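Escurridor de utensilios Trovelico de sobremesa: prueba de uso

Comprado en agosto para sustituir a un bote de loza sin desagüe. El criterio de compra era sencillo: que los palillos y las espátulas de madera se secaran en vertical sin quedarse con la punta en el agua. El modelo es de plástico beige, de un solo cuerpo, con el frente ventilado. No lleva imanes, ganchos ni ventosas, así que se puede poner en cualquier sitio plano.

El vaciado del agua es correcto. Vertí 50 ml en el interior y salieron casi por completo en el primer minuto; quedó una película en las esquinas del fondo que hay que secar con un paño una vez por semana. El Meltard que tuve antes retenía bastante más y acababa oliendo.

La estabilidad depende de la carga. Con palillos no hay problema, aunque se metan todos por el mismo lado. Con un cucharón de acero largo apoyado en el borde delantero, el cuerpo cabecea al tocarlo. Sobre encimera lisa se desplaza un poco; sobre mantel de tela agarra mejor.

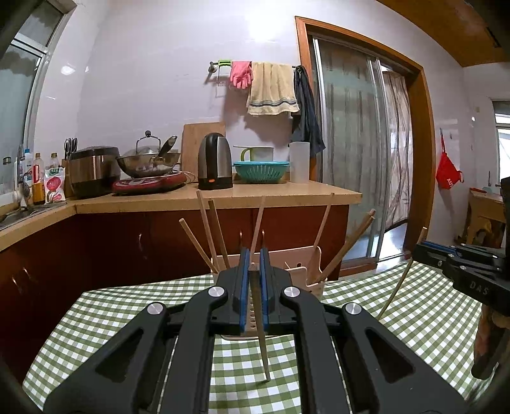 La boca es ancha para el diámetro de un palillo, y los palillos se abren en abanico en cuanto hay menos de una docena. Para sacar uno suelto es cómodo, porque las puntas quedan separadas. Para guardar parejas es peor: se mezclan, y si se usan juegos de distinto largo toca emparejarlos cada vez. Nhi Diệp, que tiene el mismo modelo, ata las parejas con una goma una vez secas. Un separador interior lo resolvería. El fabricante no lo vende aparte.

Una espátula plana de madera cabe sin forzar, con la pala hacia arriba. Dos ya estorban.

Limpieza: a mano, con cepillo de biberón para las ranuras. En el lavavajillas aguantó 77 ciclos sin deformarse, aunque el color ha perdido algo de uniformidad en la base. La cal se acumula en el borde inferior de las ranuras y sale con vinagre diluido.

A favor: secado, peso, precio. En contra: falta de separador, base sin goma.

Lo recomiendo para palillos y madera ligera. Para cazos y utensilios metálicos, el Loureiro de acero pesa más y no se mueve.

Eusebio Soler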